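Slide 6. Packing hall before the change

Orkside packs gift tins for the Christmas trade. Peak runs to the end of December. Line 2 was manual: 40 packers over two shifts, each filling a tin from a tray, closing it and passing it on. Output on the last manual Wednesday was 2149 tins. Say the number, then move on.

Slide 7. What was automated

Picking and placing only. Tray supply, lid fitting and final check stay with people. Bundex did the integration, Marchetti the conveyor. Mention that the conveyor caused more stoppages than the arms did.

Output on the same weekday after changeover: 2327. Small gain. Pause here — the room will expect a bigger one.

Slide 8. What changed for staff

30 packers now on the line. The other ten moved to returns and goods-in, no redundancies. Heather Ogilvie ran the retraining and will take questions on pay grades at the end. Do not answer those myself.

Wrist and shoulder complaints down. Complaints about boredom up, mostly from the checking stations. Rotation is now every two hours. Staff asked for 90 minutes and that is still open.

New task: clearing a mis-pick. Operators do this themselves after a half-day course. Under the old plan they had to call a technician, and the line stood idle.

Slide 9. Trial cell

Trials use toy cookies in place of product. Point out the mixed shapes in the tray: round, flower, one pineapple standing upright. Packers helped choose the mix. 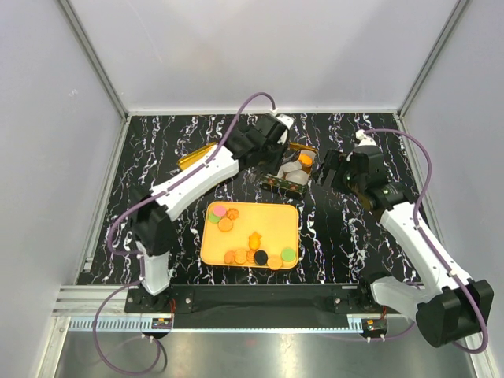

Trial cell: two arms, tray and tin. Left gripper in the tin, right gripper open beside it.

Ask the room who would want to supervise two of these cells at once. At Rikum they tried four per person and went back to two.

Slide 10. Open points

Shift handover notes. Who signs off a changed pick order. Noise — readings not in yet.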